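The hallway, mostly

We moved into the Ernel Street place in February, and the hallway is the last room I've got around to. I'm calling it a room because it's 7 metres long and I've spent more time in it lately than in the lounge. It runs straight from the front door to the kitchen, with two bedrooms off the left and nothing off the right except a wall that was painted the colour of custard when we bought it.

I started with the floor. Under the carpet there was a layer of underlay that had turned to powder, and under that there were boards, as promised by the agent. What the agent left out was the strip of particleboard near the laundry door where someone had patched a hole. I pulled it up and found the joist underneath was sound, so I bought some second-hand cypress from the salvage yard at Vieira and let it in. It's a slightly different colour from the rest. I've stopped noticing it, though my brother-in-law pointed it out within a minute of coming in.

Sanding took a weekend. I hired the drum sander and the edger together and did the whole lot with the bedroom doors taped up. The dust still got through. I found it on top of the wardrobe a month later. If I did it again I'd take the doors off their hinges and hang plastic across the openings with proper battens, and I'd buy more of the coarse paper than the hire shop suggests. I used 53 dollars' worth of discs on the edges alone — most of them clogged with old varnish inside ten minutes.

For the finish I went with a water-based satin. Lewis Matheson, who did our kitchen benches, told me to use oil and gave me a long talk about it in the driveway. I listened and then bought the water-based one anyway, as we had to walk on it to get to the bathroom. Three coats, two hours between each, windows open. It's held up well so far, apart from a scratch near the front door where I dragged the bookcase in by myself.

The walls were next. The custard came off in sheets in a couple of spots, which told me nobody had washed it down before painting. I scraped, filled and sanded, and then sugar-soaped everything twice. The colour we chose is called Lusa and is a sort of off-white with a bit of green in it. On the card it looked grey. On the wall, with the afternoon light coming through the glass above the door, it looks like the inside of a pear. We like it. My mother thinks it's unfinished.

Lighting was the expensive part. There was a single batten holder in the middle of the ceiling and the far end was black by five o'clock in winter. The electrician put in three fittings on one circuit and a two-way switch so you can turn them off from the kitchen. I'd budgeted for one day and it ran to a day and a half because of the old wiring in the roof. I don't begrudge that. He showed me the piece he'd cut out, and the insulation was crumbling in his fingers.

That left the question of where everything goes. There are four of us and one front door, and no cupboard within reach of it. For months we had a heap of footwear behind the door that you had to shove aside to let anyone in. I tried a wooden crate, and then a bench with a lid, which was too deep by 30 millimetres and caught everybody on the hip. The bench is now in the garage holding paint tins. After that I gave up measuring furniture in shops and started with the space, taping out shapes on the boards and leaving them there for a week to see who tripped. 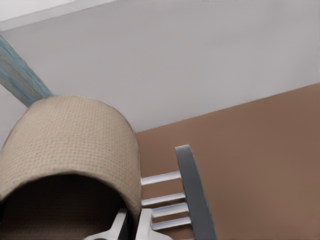
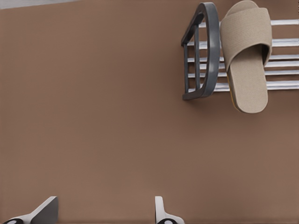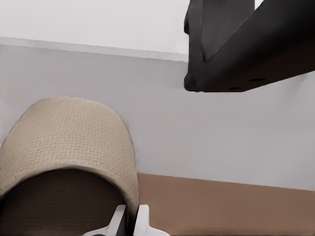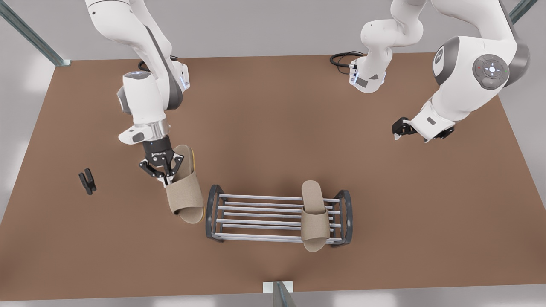
The tape settled it in the end. Anything deeper than the skirting-to-door-edge gap was going to be a nuisance, so we ruled out cupboards and boxes altogether and went for something open and low, just inside the door. A metal rack like the one on the brown table, with a pair of beige slippers to go on it, is about as much as that corner can take. The everyday shoes live there now, and the gumboots and footy boots have been moved to the back step, where they should have been all along. It isn't a big rack. When it's full, something has to go back to a bedroom, and that rule has caused two arguments so far.

Coats took longer. The right-hand wall is double brick and I went through three masonry bits before I got a row of hooks up. I put them at two heights, one for us and one for the kids, and the kids' row is used mainly for my hats. The timber rail behind the hooks is a leftover piece of the salvage cypress, so at least it matches the patch.

There's still a list. The front door sticks in wet weather and needs planing along the bottom. The architrave on the second bedroom has a gap I've filled twice, and it's opened up again both times, so I suspect the stump under that corner is moving. I want a runner for the middle section, something flat that won't catch under the door, and I've been looking at one from Lernumard that comes in at just over 100 dollars in the length we need. It only comes in rust or navy. I've ordered a swatch of each.

I also need to do something about the doorbell. The old one is a brass push with a wire that goes into the wall and, as far as I can work out, stops there. I'd like to get it going again and not stick a plastic one over the top. The electrician said he'd have a look when he comes back to do the laundry fan, which will be some time after the rain clears and he can get onto the roof.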